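6/26/20

So my aunt Nhàn Lý left me her recipe for sour soup, and she left it in the worst possible way, which is to say out loud, over the phone, while she was also arguing with a man about a parking space in Clurnon.

I wrote it on the back of a gas bill. The bill was for 299 dollars and I'd been avoiding it, so at least it got some use. Tamarind, she said. Pineapple, but not the sweet kind. Fish heads, two of them, and then something I wrote down as "Skodum." I underlined it twice!

"What's Skodum?" I asked.

"Sir, that is my bumper," she said.

She died in September, and I never asked again.

Last week I finally got hungry enough to try it. I drove out to the Âu market (you know the one, with the crabs up front and the lady who calls everybody skinny) and I held up my gas bill and asked for Skodum. The lady read it. She called her brother over and he read it too. He asked if it was a kind of boat.

I bought the pineapple anyway. It was too sweet — of course it was.

Back home I cleared off the counter and got out the good plates, the ones she carried up 9 flights of stairs the day I moved in, yelling at me the whole way to lift with my legs when I was only holding a lamp. 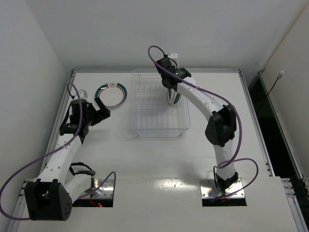 *A white plate with a dark green rim, held up on its edge.*

I made the soup without the Skodum. It tasted like hot fruit. I ate two bowls standing up and cried a little into the second one, and that fixed the salt.

Then my cousin called from Zullano, wanting to know about the car, because somebody had to sell Auntie's car and she figured it should be me.

"What kind is it again?" I said.

"The Skodum," she said. "The little blue one. With the bumper."

I sat down on the kitchen floor. Auntie hadn't been giving me an ingredient at all, she'd been telling that man what she drove! I had driven across town and asked a fish lady for a hatchback.

We got an offer of 2,475 for it this morning. I told the guy I'd think about it, and then I went out and sat in it for a while with the windows up. It smells like tamarind in there.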